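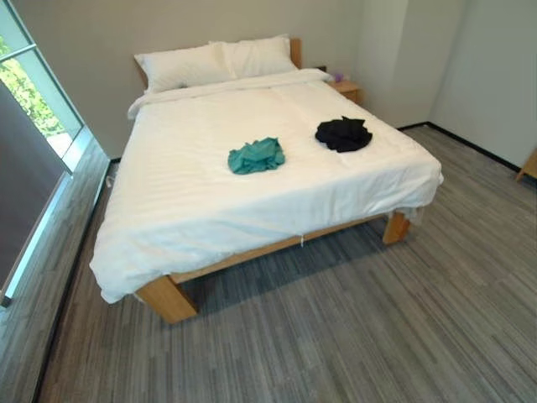

Double bed, white duvet, two pillows.

Tagged: Travel data / Lodging / Off-season rates

Troltwood Off-Season Stays

Troltwood is a table of off-season room offers from inns and guesthouses in Gondton and Skukdale. It holds 311 offers from 109 properties. Each row is one offer as it was published by the property, with the price, the dates it covers, and the terms attached to it.

The table was built to compare what "free night" and "resident rate" offers cost a guest once fees are added. It may also be useful for work on seasonal pricing in small markets.

Files

offers.csv holds one row per offer.
properties.csv holds one row per property, joined on property_id.
terms.txt holds the full wording of the terms, keyed by offer_id.

All files are UTF-8 with a header row. Fields that contain commas are quoted. Empty cells mean the property did not state a value. A zero means the property stated that there is no charge.

Main fields in offers.csv

offer_id: stable across releases. Withdrawn offers keep their number.
property_id: join key.
base_rate: nightly price before tax, for two adults in the cheapest room with a double bed.
fees: sum of all required charges per night. Parking is left out unless the guest cannot decline it.
min_nights: shortest stay the offer allows.
resident_only: yes or no. Proof of address is described in terms.txt where the property gave details.
valid_from, valid_to: month only. Many properties do not publish exact days.
breakfast: included, extra, or none.

Collection

Offers were copied by hand from property websites and printed leaflets between November and January. Kragh, the small script in the tools folder, then checked the rows for missing keys, fees larger than the base rate, and date ranges that run backward. It flags rows and does not change them. Flagged rows were read again against the source and either corrected or marked in the note column.

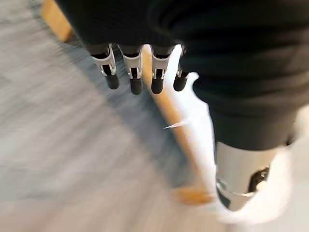 Rates quoted per week were divided by seven and rounded to the nearest cent. Package prices that bundle a ferry ticket or museum entry were kept only when the room price was listed on its own — 3 packages in Skukdale were dropped under this rule.

Known problems

Gondton is covered better than Skukdale, where many guesthouses take bookings by phone and post no prices. Coverage of campgrounds and hostels is nil. Two properties changed owners during collection and appear under both names in properties.csv; the same_as column links them.

Published rates are not booked rates. The table says nothing about how many rooms were held back for an offer, and it should not be used to estimate occupancy.

Version

This is release 2. It adds the breakfast field and splits fees from base_rate, so scripts written for the first release will need the column names updated. Corrections can be sent as a pull request against offers.csv, one property per request, with the source noted in the commit message.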